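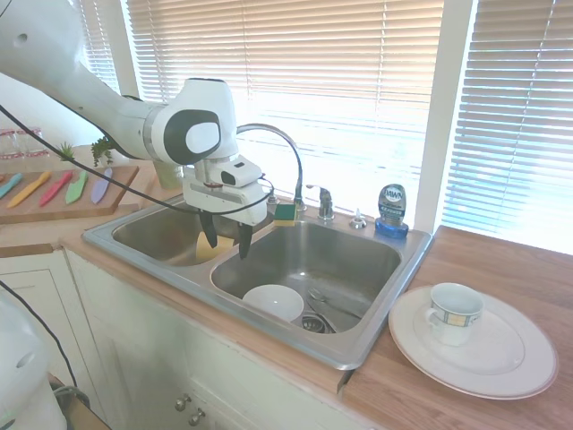

Myrto Andreadis wrote in to ask whether she really had to shut off the water to the whole house before changing the filter cartridge, and whether the old rubber ring could go back in. No to the first, yes to the second, as long as the ring isn't nicked or flattened. I've redone this section with her questions in mind.

4. Changing the cartridge (Suldale under-sink filter)

I do mine every May, but go by your own water. If the flow gets weak before then, don't wait!

1. Clear out the cabinet and put a bucket under the housing. More water comes out than you'd think.

2. Turn the small valve on the cold line clockwise until it stops. Leave the hot one alone.

3. Open the filter faucet and let it run dry, then press the red button on top of the housing until the hissing quits.

Caution: don't skip the button. I did once, and I had to change my shirt.

4. Fit the wrench over the housing and turn it to the left (looking up from below). If it won't budge, wipe it down, get a better grip and try again. No hammers, please.

5. Pull the old cartridge and dump the water. Wash the inside of the housing with a little dish soap and rinse it well.

6. Take out the rubber ring, wipe it, and rub on a dab of silicone grease. Plumber's grease made with petroleum will make it swell, so leave that in the garage.

7. Drop in the new cartridge, seat the ring in its groove and screw the housing back up. Hand tight, then a small nudge with the wrench.

Open the valve slowly and watch the seam for a few minutes. Run the faucet until the water is clear (the first bit comes out gray with carbon dust, and it's fine on houseplants).

Note: Grustasley cartridges fit this housing too, but they're 7 mm shorter and need the spacer that came in the box. Mine was taped under the lid.

If you still get a drip, go to section 7.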